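Speaker notes – "Who Gets the Chair: Replacing a Host Without Losing the House"
Wajid Bukhari, afternoon session, 25 minutes plus questions

OPENING
Wait for the coffee people to sit down. Do not do the microphone joke.

I spent nine seasons in reality casting, the last four of them on Okwood, where 14 adults who claimed to love the outdoors were locked in a lodge with one working shower. I was the person who phoned them afterward. I was also in the room when we lost our host, three weeks before taping, to a cooking show with better catering.

Ask for hands: who has had to replace a presenter mid-run? Who has been the presenter? (Be kind to the second group.)

THE SHORTLIST
Our first list had 70 names on it. Most were people somebody had sat next to on a plane. The network wanted a comedian, the sponsor wanted an athlete, and I wanted to go home.

We cut it using one question: can this person read an eviction result aloud and then say nothing for four seconds? Try it now, with the room. Count it in your head. It's horrible. Very few people on television can stand it.
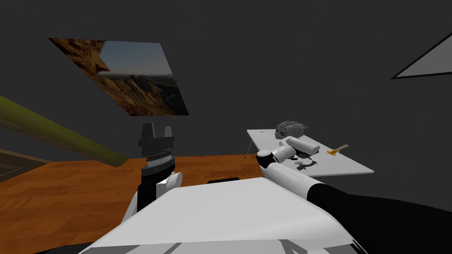 We tested the last five on a borrowed stage, at night, with crew members playing contestants. A boom operator named himself Blaze and refused to come out of character until August. Two of our candidates talked over him. One tried to comfort him. The one we hired let him finish, looked at him a moment too long and asked, "And how did the others take that?" Contract went out the next morning.

THE AUDIENCE
Slow down here, I always rush this part.

We announced on a Raso livestream and got 1,123 comments in the first hour. I read all of them, a thing I don't recommend. Roughly 300 were about her hair. A large share wanted the old host back, including many from people who had spent the previous season demanding he be fired.

What we did with this: nothing, for two weeks. The publicity team at Willems had a statement ready, and it was a good statement, and we left it in the drawer. By the second episode the argument had moved on to whether the twins were really twins. (They were. I have seen paperwork.) 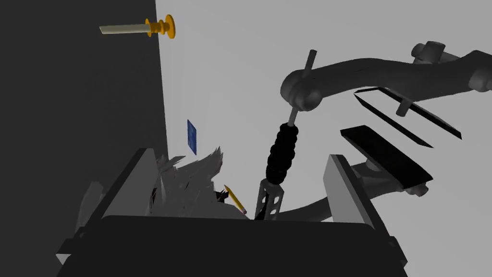
A yellow pencil between two gray gripper fingers.

THE FIRST LIVE SHOW
Tell the earpiece story. Keep it under two minutes. The director was talking to her, the floor manager was talking to her, and a taxi company was also, faintly, talking to her. She got through the opening link with all three. At the break she asked whether her car was here.

Point to make: we had given her 500 pages of show history and no spare earpiece. Ask them what's in their own host pack. If the answer is "a mug," move on quickly.

THE ONE THAT WENT WRONG
Zarnura, second season. New host, huge name, signed before anyone had watched her do live television. She was charming in interviews and froze at the first vote. I was consulting, so I was paid to be worried and got good value out of it. They brought in a co-host by week four – she got better at once, once there was somebody to look at.

If time is short, drop this section and keep the earpiece.

QUESTIONS
Someone will ask what we paid her. I don't know, and I've signed something saying so.
Someone will ask about Blaze. He's doing well. He's a boom operator.
Leave the stage on the left. The steps on the right aren't attached.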